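From: Annelies Nijs
To: Grumstead Makers list
Date: 5 Mar 2025
Subject: Re: Labeling the sliders on the hall sound desk

Warrick Ashby wrote:
> Has anyone come up with labels that survive more than one season?
> The tape on our mixing desk has gone to goo again and I spent the
> whole interval of the last concert picking bits of it off my
> fingers. Also, Omolara wants the lighting board done at the same
> time, and she'd like it readable in the dark. We have 90 left in
> the kitty for this and I'd like not to spend all of it.
>
> Warrick

Hi Warrick, hi all,

Oh, I feel your pain on the goo! We went through exactly this at the Condlow hall two winters ago, when I was doing sound for the panto and couldn't tell the choir mics from the piano. I ended up pulling down the wrong one in the middle of a solo (sorry again, Lok-yiu, if you're reading).

The tape is fine, I think, it's the heat that kills it. Our desk sat right over the radiator and anything with a rubbery glue on the back crept sideways until "Lectern" was sitting next to the slider for the CD player. So we did two things. We moved the desk, and we stopped sticking labels on the desk at all. Sakda cut a long strip of thin white card to sit along the bottom of the sliders, held down at each end with a dab of putty, and we write a new strip for every show in soft pencil. The old strips go in a folder with the program, so when the same choir comes back in April you just pull theirs out and you're halfway there. I love that folder more than is reasonable.

For the lighting board I'd do it differently, because those channels hardly ever change. Some thoughts, in no real order:

1. Big letters, few words. "Front L" beats "Front of house left wash" every time, especially if Omolara is up a ladder shouting at you.

2. Try it in the dark before you commit. Yellow looked great to us in daylight and vanished completely under the little blue desk lamp. Black on white was boring and worked.

3. Leave the travel of the slider clear. I once ran a label right up beside the slot and the corner of it caught the knob on every single fade.

4. Put a mark on the knob as well as on the panel. A small pointer is plenty, like the dark triangle on the white square knob of the upper slider.

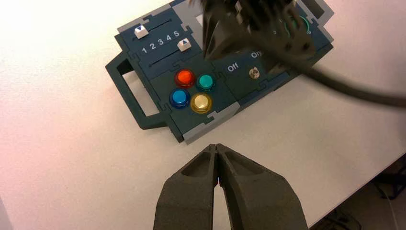 5. Clean the panel first and let it dry properly. Ordinary dish soap on a barely damp cloth, with the power off and the plug out. I know, I know, but I've seen people do it live.

If you do want to buy something, Lok-yiu swears by the Caltik sheets you write on and then cover with a clear film. I haven't used them myself so I can't tell you how they hold up near a heater. I still have a stack of the white card if you want to try the strip idea for free - I can drop it off with the music stands I owe you.

Does anyone know if the dimmer rack at your place ever got its own labels? When I last helped out there it just had numbers in marker, and two of them were sevens.

Annelies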